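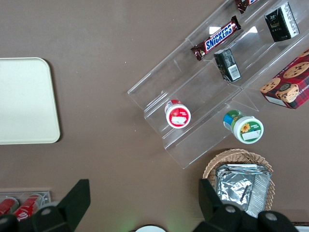
Figure 8. Wrist view of the snack layout, with both fingers at the bottom, the tray on the left and the tiered stand at upper right.

4. Setting up the shelf-to-tray task

The shelf-to-tray task is the one we get the most mail about, and it is a great place to start with Bandwood. The method is simple to state: the policy sees only the wrist view, and it learns to correct its own aim from short "near miss" demonstrations mixed in with the clean ones. In our July runs on the Teixeira arm, adding near misses made a bigger difference than any change we made to the network. We were thrilled, and we'd love to see it repeated in other labs.

What you need before you start: a calibrated arm, the Mestar recorder installed (see Section 2), and a table layout along the lines of Figure 8.

4.1 Lay out the table

1. Put the cream tray on the left side of the table. Leave it empty at the start of every episode.

2. Set the clear tiered stand diagonally, so the shelves run from lower left to upper right in the wrist view. Clear plastic is hard for depth sensors, and that is exactly why we like it – the method uses color only, and highlights on the shelf edges turn out to be useful training signal.

3. Load the stand with a mix of shapes. Bars, boxes and round jars all belong here. Tip a carton, and turn a jar on its side. Tidy shelves give you a policy that only works on tidy shelves!

4. Add the wicker basket with the foil packages, below the stand and toward the right. The foil is our favorite stress test for reflections.

5. Move the arm to its start pose and check the live view. Both black fingers should rise from the bottom edge. Items at the borders may be partly out of view. Leave them that way.

Note: The fingers will hide part of the basket at the start pose. Do not mask them out of the recording. The policy uses them to judge distance.

Caution: Keep your hands off the table whenever the arm is enabled. Press the stop button before you reset any item.

4.2 Record demonstrations

1. Open Mestar and pick the Jullodent profile. It sets the control rate and the grip force limit together.

2. Name one target item in the prompt box, for example "Snickers bar to tray".

3. Drive the arm to the target, close the fingers, and release the item over the tray.

4. Record 13 clean episodes for each target.

5. Now record four near misses for the same target. Steer a little to one side, stop short, then correct and finish the pick. Save the whole thing, wobble included.

6. Shuffle the layout and go on to the next target.

Caution: Foil packages can slip if the fingers close on a ridged edge. Aim for the flat part, and lower the force limit if the foil starts to tear.

Note: If training loss looks fine but the arm hovers over the shelf, check the near-miss labels first. An episode saved as "failed" is skipped by the loader. Change the label to "corrected" and run the export again.

Page last revised 5 February 2025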